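Home | Galleries | Newsletter | Links | Contact

The Odds and Ends Gallery

Hi again, and welcome to the page where I put all the stuff that doesn't fit anywhere else on this site! If you came for the glassware, that's under Galleries. This one is for trays, bins, drawers and whatever has piled up in them. I've loved looking into other people's junk drawers since I was little (my aunt's had 900 rubber bands in it, or so she claimed, and I believed her), and when I started asking readers to send me theirs, I really didn't expect to still be sorting through them years later.

Deisy Llanos does the newsletter with me and picks most of what goes in. She has a soft spot for anything with a toy in it, so you can guess who chose this month's. We almost went with a cookie tin full of Warnberg buttons instead, and that one will get its turn – I promise, Mamani fans, yours is in the pile too.
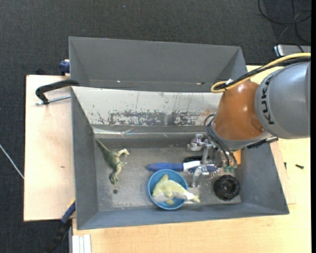
Odds and Ends Newsletter, No. 266, p. 3

The gray bin. A green dinosaur, one of the kind that walks on two legs, has the left side pretty much to itself, with its long tail stretched out behind. I had a bag of dinosaurs as a kid and the two-legged ones never would stay standing on the carpet.

The blue bowl. My favorite part! There's a plush something-or-other riding in it, pale yellowish green with a white belly. Deisy says dolphin, I say shark, and we've gone back and forth on it over two pots of coffee. The bit of white sticking out over the rim could be a tail or a fin, so that didn't settle anything either.

The blue handle. Screwdriver or brush? I lean toward screwdriver, mostly from wishful thinking, as mine has been missing since the move. Nice color on the grip, anyway, dark blue with white in the middle.

The black ring. Over to the right of the bowl. It looks to me like a roll of tape, though it might just as well be rubber, with that ridged edge. I have a drawer with three rolls of tape in it and can never find the end on any of them.

The back wall. I know most of you come for the contents, but look at those rusty stains and the peeling patches! I could happily hang a piece of that in my hallway. I once paid far too much for a Breltik tool tray in half as interesting a condition, and then my brother-in-law went and "cleaned it up" for me with a wire brush.

If you have a bin or drawer to show off, write to either of us through the Contact page. Please leave it the way you found it – no tidying first. Next up is a Pidusix sewing box with the bottom tray still full of pins, and after that the buttons.

Page last changed February 8, 2018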